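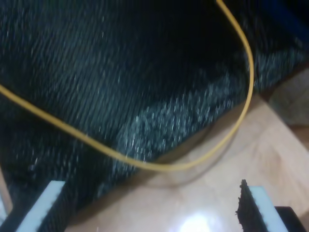 *A thin yellow cable on a dark, speckled cloth.*

# Why does the singer not really sing in a music video?

*Written by Despina Gavrilă for the children's pages, readers from 8 years*

Maybe you have watched a music video and seen the singer on the top of a mountain. The wind is blowing in her hair, she has no microphone, and still you hear every word very clearly. How can this be?

The answer is a trick which is older than your parents. It is called **playback**. In this text I will explain how it works, and also some other things about music videos which children often ask me.

## First comes the song

The song is always finished before the video. The singer goes to a recording studio, a room with thick walls where the noise of the street cannot come in. There she sings the song many times. A person called the **sound engineer** listens and keeps the best parts. Sometimes the first line is from Monday and the second line is from another day, and you will never hear the difference.

When all the instruments and voices are put together in the right loudness, we say that the song is **mixed**. Only now can somebody start to think about the video.

## Then comes the idea

The person who decides how the video will look is the **director**. He or she listens to the song again and again, and then writes down a short plan. Will there be a story? Will there be dancing? Must it rain?

I have spoken with Iulian Avram, a director from the town of Ullier. He made a video last December for the group Hetell, for their song "Crăciun". The word means "Christmas" in Romanian. He told me that his first plan had a real reindeer in it. The reindeer was too expensive, so in the finished video there are two dancers with horns made of cardboard. I like them more than I would like the reindeer, I think.

Many directors also draw their plan. The drawings look like a comic without speech bubbles and they are called a **storyboard**. With a storyboard, everybody in the team can see what the director has in the head.

## The day of filming

On the day of filming, big loudspeakers are placed near the singer. They play the finished song. The singer moves her lips together with it, and this is the playback. The camera takes the picture. The sound which the camera hears is full of footsteps and people coughing, and later it is thrown away.

Some singers only move their lips. Others sing with full voice, even when it will not be used. Zamfira Ilie, the singer of Hetell, belongs to the second kind. "When you really sing, your neck moves and your belly moves," she told me. "If I only open and close the mouth, I look like a fish."

The song is played many times. For "Crăciun" it was played 17 times in one day, and the drummer said that he dreamed of it at night.
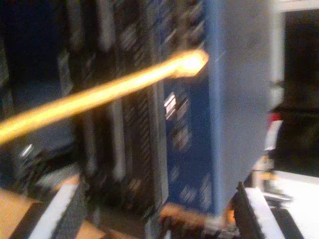 *An orange-yellow glow next to a tall blue-and-grey box.*

## Why do they film the same thing so many times?

Most film teams for small videos have one camera, or perhaps two. But in the video you see the singer from the front, then from the side, then only her hand, then the whole band from far away. For each of these pictures the camera must be moved, and the band must play everything again from the beginning. One try is called a **take**.

The lamps must often be moved too. This takes longer than you would believe! Musicians say that making a video is mostly waiting and eating sandwiches.

## How can a dance be in slow motion when the lips are correct?

This is my favourite trick. Look for a video where the singer walks very softly, like in a dream, and her hair flies slowly, but the lips still fit to the words.

To make this, the team plays the song too fast. If it is played at double speed, the singer must move her lips at double speed as well. It sounds like a song sung by mice. Afterwards the film is shown at half speed, and the lips are again in the right time. Everything else has become slow.

You can try it at home if you have a telephone which films in slow motion. Learn one line of a song and sing it as quickly as you can. It is difficult, and you will laugh.

## Putting the pieces together

After the filming comes the **editor**. The editor of "Crăciun" was Elisa Zanetti. She looked at all the takes on her computer and chose the pieces which she liked. Then she put them one after the other, in the way you make a necklace with beads.

A video in Europe has usually 25 pictures in each second. If the lips are late by only a few of these pictures, people feel that something is wrong, even if they cannot say what it is. So the editor pushes each piece a little to the left or a little to the right until it fits.

Elisa worked for 8 days on a song which is shorter than the time you need for your breakfast.

## Is playback cheating?

In a music video, no. Everyone who works with music knows that it is done like this. At a concert the opinions are different. Some people who bought a ticket want to hear the real voice, also with small mistakes. Others say that a singer who jumps and dances for two hours needs some help from a recording. You can ask the people in your family what they think about it.

## Small dictionary

- **Playback:** the finished song, played from loudspeakers during the filming
- **Take:** one try in front of the camera
- **Storyboard:** the plan of the video in drawings
- **Editor:** the person who puts the filmed pieces together
- **Mixed:** when all the sounds of a song are joined and have the right loudness

*Next time Sânziana Dobre writes about the people who make costumes for singers.*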